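Handout 4: Wrist-camera demonstrations and the relabelling of failed grasps
Notes by Wellington Pimentel

These notes go with the second lecture on learning from demonstration. You should already have read the Trinberg report as far as the section on action spaces.

1. Setting

A policy is trained on pairs of observation and action. The observation is the wide-angle view from the tool; the action is the change in tool pose over the next short interval, together with the jaw opening. Poses are expressed relative to the current tool pose. A fixed world origin is never used, so the place where a demonstration was recorded does not enter the training data directly.

Cloth is the hard case. A rigid block has six degrees of freedom and a fold of cotton has no useful finite number, so the method makes no attempt to estimate state. The image goes into the encoder as it is.

2. Relabelling

In the Macaraeg set there are 3000 demonstrations, of which 639 contain at least one grasp that closed on nothing or on the wrong layer. The usual practice is to discard these. The method covered here keeps them and splits each one at the moment the jaws reopen. The part before the split is marked as a failure and used only to train the value head. The part after it is kept as an ordinary demonstration – the demonstrator is by then correcting the mistake, and corrections are scarce in clean data.

Write V for the value head and p for the policy. The loss on p is weighted by exp(V / T), with T set to 2 in all runs. A lower T gave unstable training on the Flekeck garments. Note that V is trained on both parts and p on the second part only.

3. What the encoder has to separate
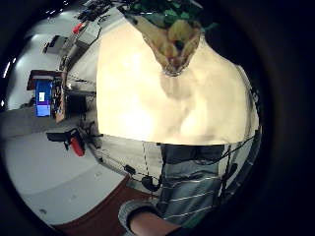
Layer selection accounts for most of the wrong grasps, and it depends on contrast near the opening of the garment. Where the layers differ in colour the problem is easier: the cream fabric has a V-shaped opening with yellow and bright green material showing through it, and a colour threshold alone would go some way towards finding the rim. The folds in the cream surface are marked only by soft shading. A garment sleeve in view is also cloth, grey with thin white stripes, and it lies directly beneath the cream item. An encoder trained on texture alone has no reason to treat the two differently. We mask nothing and leave the policy to learn this from the actions.

4. Exercise

Derive the gradient of the weighted loss with respect to the parameters of p, treating V as constant. Then state what changes if V and p share the Kirkik encoder and the gradient is not stopped.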